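Summer Bedroom, Sorted (Mostly)

Hi all! I promised Annatjie I'd finally put something up from the great bedroom tidy, so welcome to the gallery. I started at 9 in the morning with a big mug of coffee and the radio on, and got a lot further than I did last October (when I gave up and read magazines on the rug). 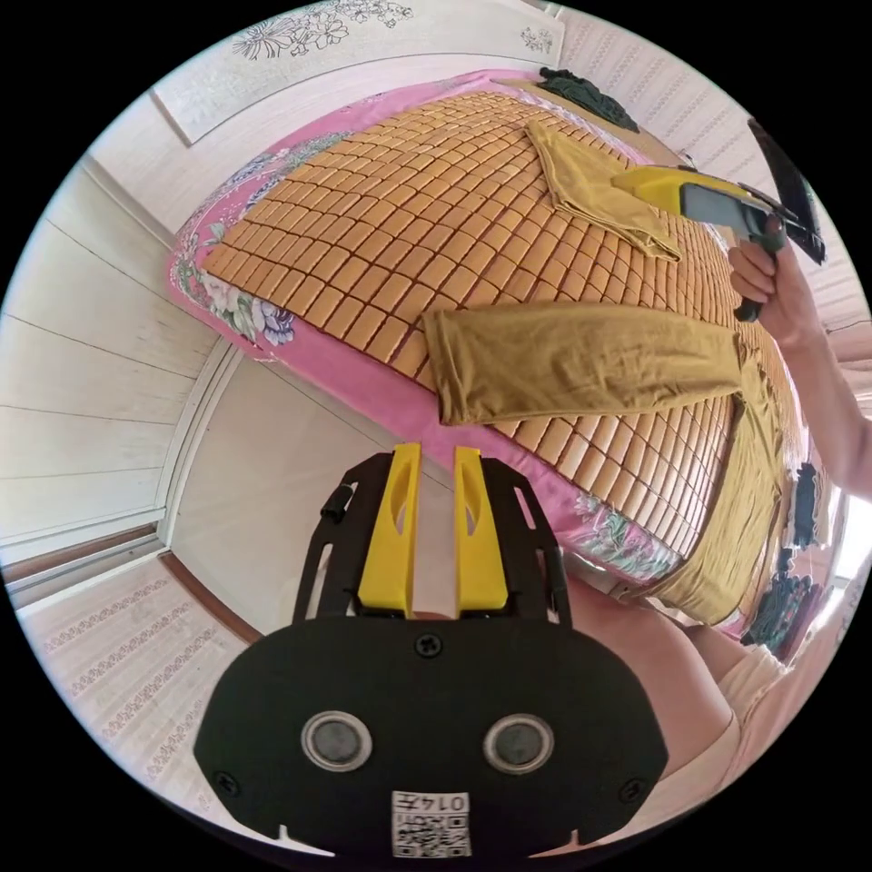 Olive on tan on pink! The summer mat is on the bed, and so is the olive pile, waiting for me to fold it properly.

I love that mat so much. All those little tiles in their tidy rows, and then the pink sheet peeking out around the edges with its flowers in white, blue, green and purple. My sister thinks it's too busy for a bedroom. She sleeps on plain gray, so I don't ask her anymore.

The mat goes down over the sheet as soon as the nights get sticky, and it stays until I start wanting socks in bed. It makes a great folding table too! Nice and firm, so sleeves lie flatter than they do on a squishy comforter. I do long sleeves first, stretched straight out across the bed, then the body, then whatever is trying to slide off the side. Anything I haven't worn in a year goes in the bag for Kerstin Kristiansen, who takes in clothes for the swap table at Bemira.

And yes, there's a lot of that mustardy olive in my life right now. I went through a phase (still in it, who am I kidding) and I keep coming home with more. Annatjie Sibiya says it makes me look like a very cheerful pickle, and I've decided to take that as a compliment.

Still on my list: the closet shelf, the winter blankets, and the drawer that only opens if you lift it a little. If you have a good way of storing a tile mat over the winter, leave me a comment. Last year I rolled mine up and stood it behind the door, and it fell on me twice.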